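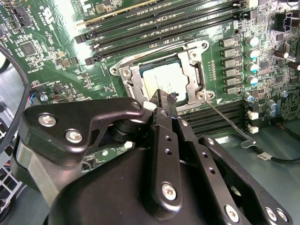

Wrist camera view, CPU socket task: gripper finger just below the processor, retention frame around it.

Mulden Socket Demos

Demonstrations of CPU and socket work on a motherboard inside an open computer case, recorded by remote control. The set holds 743 episodes at 20 frames per second.

Collection
The operator drives the arm with a Drumell hand controller and watches the wrist view on a monitor. There are 2 tasks: lever and processor. Each episode is one attempt. Failed attempts are kept and marked success = 0; 83 episodes carry that mark.

Contents
Wrist video, joint positions, gripper opening, operator commands, task name, success flag. Commands are stored before smoothing.

Known problems
The gripper covers much of the lower half of the wrist view, including part of the memory slots. Glare on the board varies between episodes. There is no force data.

Loading
Use the Zenisus reader, or open the episode folders directly. Split by episode, never by frame.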